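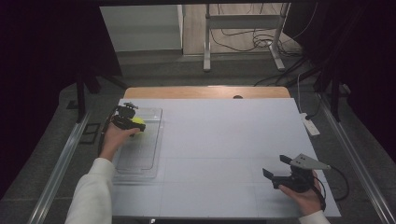 Slide 4: two handheld grippers and a clear plastic tray

Right, money. I'm Ferhat, I do the kit budget at Femley, and this is the slide I get asked about most! We priced the handhelds first, 21 pairs of them, and left the arms for the second round (pause here, someone always groans).

What I got wrong was the small stuff. Cables, mounts, trays, power strips... £779 on top, and I hadn't put down a penny for it. So give the bits their own line, please.

Then say the Andanon quote runs out in December, and ask who wants to share an order. Next slide, delivery times.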